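## 4. Setting Up the Label Printer for Small Goods

Read this section before loading the first roll. The Kudent label printer is shipped with the feed lock closed, and printing with the lock closed will damage the cutter.

1. Place the printer on a level surface, at least 15 cm from the wall.
2. Open the top cover and turn the feed lock to the left until it clicks.
3. Drop in the roll with the printable side up. Pull out about 10 cm of paper and close the cover.
4. Connect the power cord, then the data cable.

**Caution:** Do not pull paper through a closed cover. Press FEED.

5. Hold FEED and POWER together until the green light blinks. The printer prints a test strip with its firmware number. Version 849 or later is required for the steps below.
6. On the computer, open Irkulen and choose Devices > Add. If the printer is not listed, unplug the data cable and repeat this step.
7. Set the label size. The factory setting is 35 mm wide and suits most small packs.

**Note:** Labels printed at the Grorkbridge store before November use the old layout. Reprint them — the scanner rejects the old barcode.

8. Choose a flat spot on each item for the label. Keep clear of folds, seams, and caps, and leave any date or batch code readable.
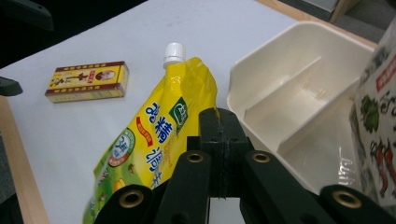
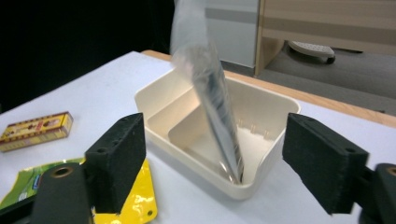 Box, foil packet, and pouch with a spout.

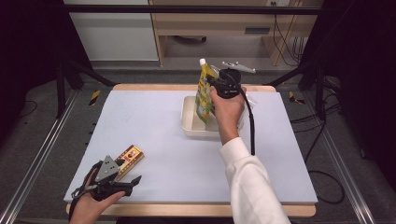 9. Print one label and scan it. If the price does not come up, check that the item is saved in Irkulen under the same code.
10. Close the cover and send the test strip to Aileen Talavera with the printer's serial number.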